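Dikham Election Petitions: README

Last updated Saturday, July 4, 2026. Maintained by Do-yoon Chae and Precious Xaba, in that order on weekdays and the other order when something breaks.

What's in it

Court rulings on challenges to local and state election results, with the text cleaned up and the outcome coded by hand. Each record is one petition: who lost, who they said shouldn't have won, what they said was wrong, and what the judge made of it. The release holds more than 1000 petitions. Many of them were dismissed over a missed deadline or an unsigned page, so anyone hoping for a thousand courtroom dramas should adjust now.

The text comes from public court websites. Where a court posted only a scan, we ran it through Marti, our text recognition script, and then read the result ourselves. Marti is good at paragraphs and bad at stamps. It has never once recognized a judge's signature, and we've stopped asking.

Files

petitions.csv - one row per petition
grounds.csv - one row per ground of challenge, linked by petition_id
rulings/ - plain text, one file per ruling
codebook.txt - the long version of everything below
errata.txt - the embarrassing version of everything below

Main fields

petition_id: a string. It looks like a number. Your spreadsheet will think so too and eat the leading zeros.

office: the seat in dispute, in the court's own wording. We didn't standardize it. Someone has to preserve the distinction between "Councilman, Ward Three" and "Ward 3 Council Member", and it appears to be us.

ground: one of residence, age, false declaration, late filing, vote count, bribery, campaign spending, or other. "Other" includes a dispute about the spelling of a candidate's middle name that ran for two years.

outcome: upheld, dismissed, withdrawn, settled, or moot. Moot usually means the term ended before the case did.

days_to_ruling: calendar days from filing to ruling. Blank when the filing date is missing. A blank is not a zero, and no court in this collection has ever ruled in zero days.

appealed: yes, no, or unknown. Treat "unknown" as "probably, knowing these people."

How the coding was done

Both of us coded a shared batch of 200 petitions without talking to each other, then compared. We agreed nearly everywhere on outcome and a good deal less on ground. The trouble was false declaration versus residence: a candidate who lists an address she doesn't live at has arguably managed both. Version 3 of the codebook allows two grounds per petition, and grounds.csv exists because of that argument.

After the shared batch we split the rest. Precious took anything with a vote count in it. Do-yoon took bribery, and reports that the sums involved are smaller than you'd think.

Known problems

Appeals are patchy. If a ruling was overturned after October, we may still show it as upheld.

Some courts publish only their wins, in a manner of speaking: rulings with full opinions go online and one-line dismissals don't. Don't use this collection to estimate how often petitions succeed. People do anyway, and then they write to us.

Party labels are left out of the main table. They change mid-case more often than seems polite.

Names of winning and losing candidates are kept, as they appear in the public record. Names of witnesses and individual voters are replaced with initials. If we missed one, tell us and we'll fix it before doing anything else. 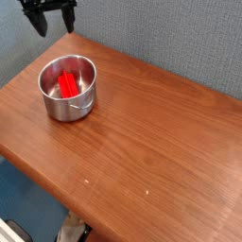 Gripper over the back edge of the table, fingers open.

Getting it

The full set is on the Stisto mirror. A sample of 500 petitions sits in this folder for people who want to see the columns before committing disk space. The loader, Bisider, reads either one:

bisider load petitions.csv --grounds grounds.csv

Leave off the second part and it will load happily and tell you nothing about grounds. We consider this a bug. It has been on the list for a while.

License and credit

The rulings are public records. Our coding is free to use with credit to the Dikham project. Please state which version you used - the outcomes of a few petitions changed between releases, one of them twice.

Contact

Open an issue and include the petition_id, zeros and all. Corrections with a link to the ruling get handled first. Letters from losing candidates are read with interest, but we can't reopen your case.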